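# Seleck clear-bowl water filter housing

I've been selling these since I had the shop on the ground floor, and it's still the one I fit in my own kitchen. It's a compact under-sink housing with a bowl you can see into, so there's no guessing when the cartridge is due (mine goes brown every November when the leaves come down — lovely). Price is 1,185 with the bracket and 2 cartridges in the box. 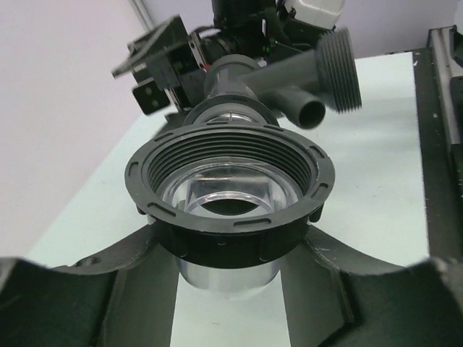
*Black threaded cap with clear insert*

The thread is nice and chunky, so hand-tight really does mean hand-tight! Wipe a little silicone grease on the seal first. If you've got an old Graltia housing I'm afraid the bowls don't swap over, I've tried.

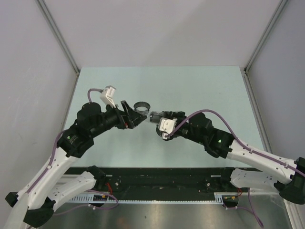 Where you put it matters more than people think. I like to lay all the bits out before crawling under the sink, on something flat and pale like that light-blue tabletop, as a dark seal shows up a mile off and you won't be hunting for it with a torch in your teeth. Leave yourself 13 cm below the bowl for getting it off again. Senad Begović, who does most of my fittings, leaves double that, but he has big hands.

Cartridges are the standard Ponusico size, and the Atallah carbon ones fit too. I've got more than 300 on the shelf, so you won't be waiting. Order before Thursday lunchtime and it goes out the same week. 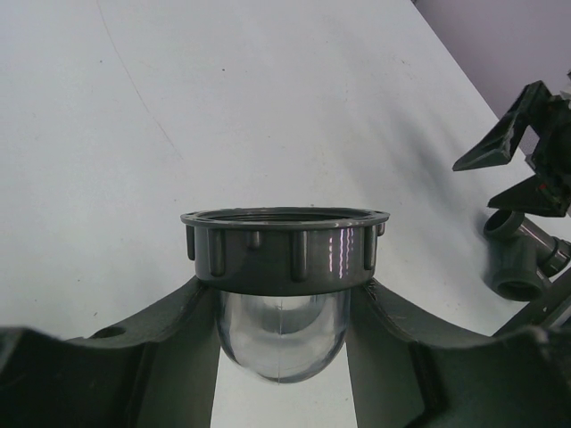
## Spares

- Collar, black or grey
- Clear bowl
- Seal kit
- Wall bracket and screws

Drop me a line if you're not sure which collar you've got, a quick snap on your phone is plenty.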